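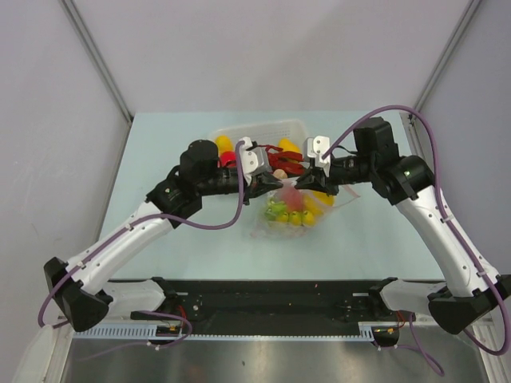 Toy fruit in its bag, basket behind.

Essam Farouk would like it understood that he had other plans. He has a degree in urban planning, a decent tenor voice and a half-restored canoe. What he does for a living is keep the play food in order at Condel, the toy library in Pledbridge, where families can borrow a complete pretend kitchen for three weeks and return, in his words, "most of a pretend kitchen and a real carrot."

The carrot was in October. He still talks about it with some feeling. It had been put away properly, in the bag with the other vegetables, and it went back out on loan to a family in Fulside before it made itself known.

"They were very nice on the phone," he says. "They asked if it was supposed to do that."

Condel owns 76 sets of play food, which comes to just over 4000 pieces if you believe the inventory. Farouk does not believe the inventory. He inherited it from his predecessor, and it lists such items as "bun (?)" and "the other egg." He has spent two years rewriting it and is as far as desserts.

I ask how a person gets into toy fruit.

"You say yes to something in a meeting," he says. "I was hired for the puzzles. The puzzles were going to be the hard part. But a puzzle has a picture on the box, and you know when you're done. There's no picture on the box that tells you how many grapes a four-year-old needs."

He has views on grapes. He is for them, as long as the bunch is all one piece, and against them when they come off the stem. He is against any banana that peels, having spent too many afternoons looking for peels. Lemons he finds dependable. His warmest words are for the old Kollár fruit, a line he says is hard to find now, which he likes for being plain and a little too heavy. "You drop a Kollár pear on the floor and everybody in the building knows about it. I've been told that's a flaw."

The system, such as it is, goes like this. Returns are tipped into a basket. Anything sticky goes to the sink. Everything else is sorted by set and put into clear plastic bags, one kind of food to a bag, and the bags go back in the bin with a card saying what should be there. Clear bags were his idea. Before that Condel used drawstring cloth ones, sewn by someone's aunt and very handsome, and every one of them had to be opened and emptied to find out what it was.

"People were attached to the cloth bags," he says. "I got a letter. I kept it, it's a good letter. But with a clear bag you pick it up, you look, there's your red thing, there's your green thing, you can go home."

He also prefers a basket with holes in the sides. The solid tubs they had before collected a kind of sediment at the bottom, mostly cracker. He never found out where the holes send it and he has chosen not to look.

Fruit gets packed flat, he tells me, big pieces first and small round ones last, and then you press the air out with your forearm. I tried it. I had taken what I considered a reasonable approach to a bag of mixed produce and Farouk watched me with his arms folded, the way you'd watch somebody parallel park.

"That's fine," he said, and took it away and did it again.

The small round ones are his real trouble. They roll. They turn up in coat pockets, and in the return slot by themselves, and once in an envelope with a stamp on it and no note. Each set is allowed to be missing up to 9 pieces before it's pulled from the shelf, a rule he negotiated down from "whatever's left." He keeps a drawer of orphans for making up the numbers, and it has led to some odd marriages. There is a fruit salad out on loan at the moment with a meatball in it.

"It's the right size. It's round. The kid will decide what it is."

Does he ever charge for lost pieces? He gives me a look. The fee is 50 cents, it has been 50 cents since before he came, and he has collected it twice. One of those was from a boy who insisted on paying for a plum he said he had eaten. Farouk asked how you eat a plum like that, and the boy said slowly.

We're interrupted at this point by a woman returning a picnic set, and I watch him go through it. He doesn't use the card. He just moves things from one side to the other with two fingers, bread, cheese, another cheese, something beige he holds up to the light and then sets down by itself, away from the rest.

"Potato," he says eventually. Then, after the woman has gone, "Could be a roll."

He writes it down as a potato. The canoe, I should report, is still in his garage, and the left side is sanded. He thinks he'll get to it once he's through desserts, and after desserts there's only beverages.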